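Wednesday's open evening at the Rumard robotics club costs nothing to get into, which leaves you free to spend your money on the coffee. I paid for two and finished one.

The club's spring project is called Flarkutow, and its task is tidying a table. Fotini Karagiannis showed me the practice log, 1,892 tries so far, and then the hand gripper the students use to add more. The green-black fingers open wide. Mine, given a turn, opened wide and stayed there while I looked for the trigger.

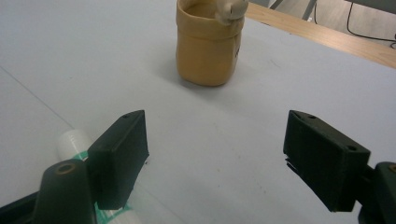
Bart Smits thought 500 good tries would have done more for them than the whole log, and told me so twice, the second time louder, for the benefit of the next table.

The next table was busy reprinting a finger. It takes 80 minutes, and you may watch. I watched for 34 and then went to find the bus, which had left.

Doors open at six again in April. Bring a thermos.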